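The Long Table at Stakden

Delegates from Trundovel and Killach have been meeting in the same border town for most of a year, and the agreement they are working on still has no name. Officials on both sides call it "the paper."

What the paper covers is narrow. It sets rules for the Harasym crossing, where trucks can wait nine hours to move goods a short walk's distance. Last September the crossing handled 1,583 trucks. The September before, it handled 1,537. Neither government is pleased with that kind of growth.
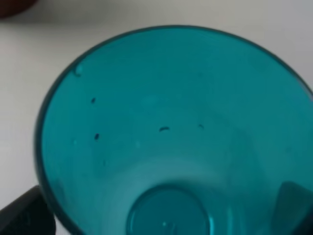

Trundovel wants a shared customs post, staffed by both countries and open through the night. Killach would keep two posts but accept each other's stamps. The gap sounds small. It comes down to whose law applies inside the building, and the lawyers have spent three of the five rounds on that one question.

The talks take place in Stakden because it was the only town both foreign ministries would agree to. It has 4,000 residents, one hotel and a rail line that carries freight only. Sessions start at 8 a.m. and usually break before dark so the Killach team can drive home — they do not stay overnight on the Trundovel side.

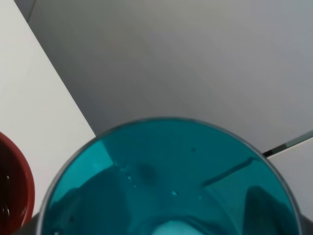

What is left to settle

Two articles remain open. One deals with perishable goods, which Killach's fruit growers want moved to a separate lane. The other is about fees. Trundovel charges by weight, Killach by axle, and a truck crossing today pays both.

A draft passed around in the spring proposed a single fee, split evenly.
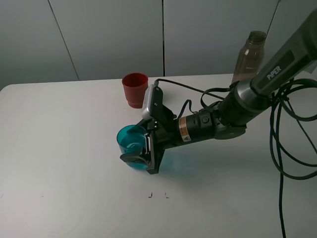 Killach's finance ministry sent it back with a request for a different share, arguing that its road carries most of the wear. Trundovel has not replied in writing. Its delegation says an answer will come at the sixth round, which has a place but no date yet.

Drivers at Harasym have heard this before. Many now bring food for two days.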